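Disilstead Health Forum: Oral and Nutritional Health Group
Minutes of the meeting held on February 27, 2024, Melnyk Room
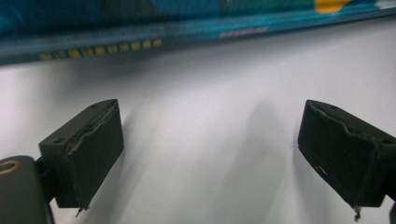
One member replied to the draft salt leaflet that 200 copies would not cover both surgeries, and asked why dry mouth had been left out as a cause of reduced taste. The chair agreed that it should go in.

1. Previous minutes. Accepted with one correction: item 2 should read "loss of smell".

2. Salt leaflet. Print run raised to 3000. Jistero to supply a revised proof. The paragraph on zinc tablets is removed pending advice from the pharmacist.

3. Smell and taste checks. The Brudum clinic offers 15 appointments a month. Referral forms must list current medicines and any recent colds.

4. Hearing loop. Deferred.

5. Any other business. Large-print version of the leaflet requested. Action: secretary.

Meeting closed at 3.40 pm.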